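Home | Projects | Data | Blog | Contact

We use cookies to keep this site running and to count visits. OK | Settings

# Kuvia open day set

Hi everybody, and thanks for stopping by! So this is the little data set I promised to the people who stood at my table during the open day at Sakel (and put up with me talking way too fast). It's the peg demo, the one with the red shape board. A bunch of you asked if you could have the files to play with at home, and yes, you can, go for it.

## What's in it

- 400 short episodes, all from the wrist camera
- a text file per episode with the gripper opening and the arm pose
- my notes, which are messy, sorry

Everything was recorded at 15 images a second. I started out higher, but the laptop got grumpy and dropped stuff, so I went down and stayed there. The first 22 episodes come from the morning, when I still had the grip force set too low. I left them in and put them in a folder called `early`. Skip them if you just want the clean stuff!

## How the demo went

If you missed it: visitors picked a start position with a slider, the arm picked up a peg and carried it over the board, and then everybody at the table shouted which hole they thought it was heading for. Kids were much better at this than I was. The round ones gave us the most arguments, and I could have listened to that all day.

The control code is Grecu, the same small package I used last December, with a new settings file. The viewer is called Clalia. It's slow to open on old machines, so give it a minute before you decide it's broken.

## Getting started

Unpack the archive, open a terminal in the folder and run:

 clalia open episodes/

Press the space bar to play and the arrow keys to step. If you only want a taste, grab the small archive with 200 episodes, it's plenty for trying things out.

The yellow peg over the red board, held between the two fingers:
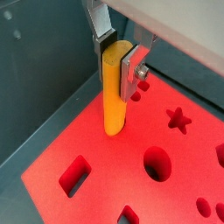
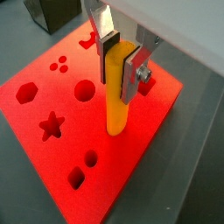 I'd love to hear what you do with it. Use it for class, for a hobby project, whatever you like, just mention the Kuvia page somewhere. I'm still fixing the labels for the hole names (I wrote "oval" and "egg" for the same thing in different files, ugh), so check back for a newer version before you build anything big on top of it.

Last updated 27 September 2024

## Comments (3)

**pegleg_fan**
My daughter has been talking about the star hole ever since. Is the slider thing in the archive too?

**tinbox**
Clalia took forever on my old laptop but it did open. Thanks for leaving the early folder in, I like seeing the bad ones.

**mossy77**
Please settle on "oval"!

Older posts | Newer posts | Back to top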